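Filed under: Home & Habits / Working Papers
Search papers, authors, topics... Go

3.2 Hangers and the closet door

I went into this section thinking folding would be the big topic. Our diaries (637 entries, from 86 households) kept dragging me back to hangers instead. People sort them on the bed, thin ones with thin ones, wooden ones apart - and then they stall.
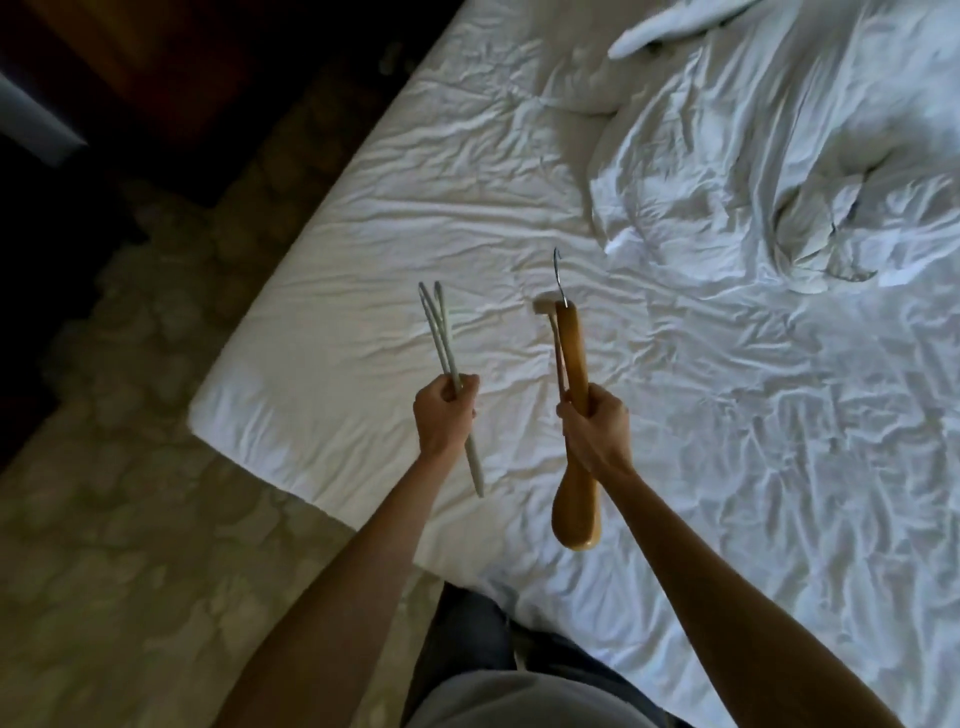

Figure 4. Thin white hangers in one hand, wooden in the other, over the bed.

Why do people keep hangers they never use? Mostly they're saving them for clothes they plan to buy, going by the diaries.

Kai-wen Cheung and I coded those entries separately and disagreed a lot about what "spare" means. I wanted it to cover any hanger with nothing on it. Kai-wen held out for a month of no use, and I gave in, so that's the rule in Table 3. The other thing we hadn't planned for was doors. A wardrobe door that won't stay put came up in 119 entries,

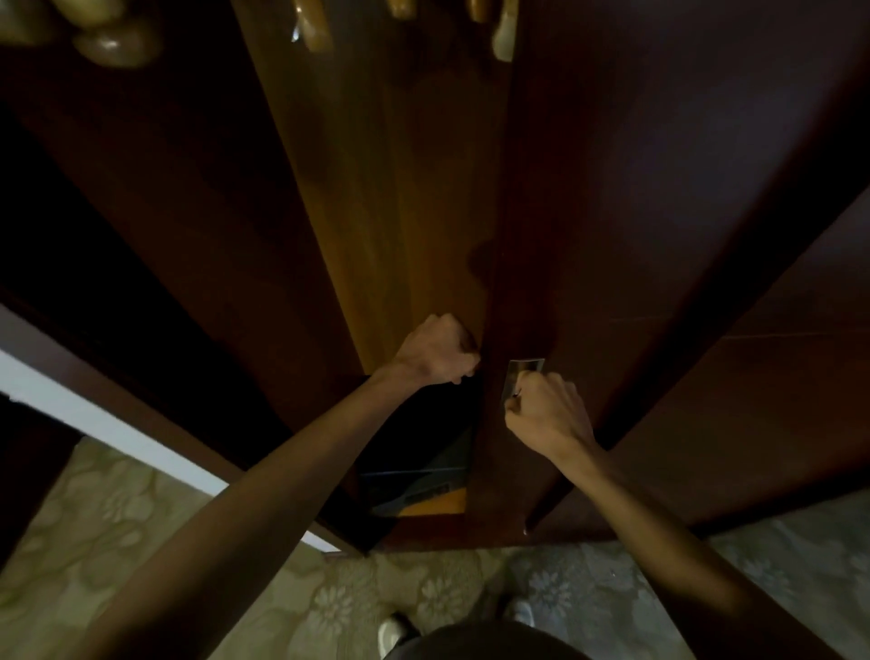
and it came up most in January, when the heavy coats are all hanging at once. I'd love to say more about coats, but Friederike Rathjen has a whole section on them (3.4).

Related papers
Lu: Where the Spare Sheets Go
Kioko and Fung: Sorting on the Bed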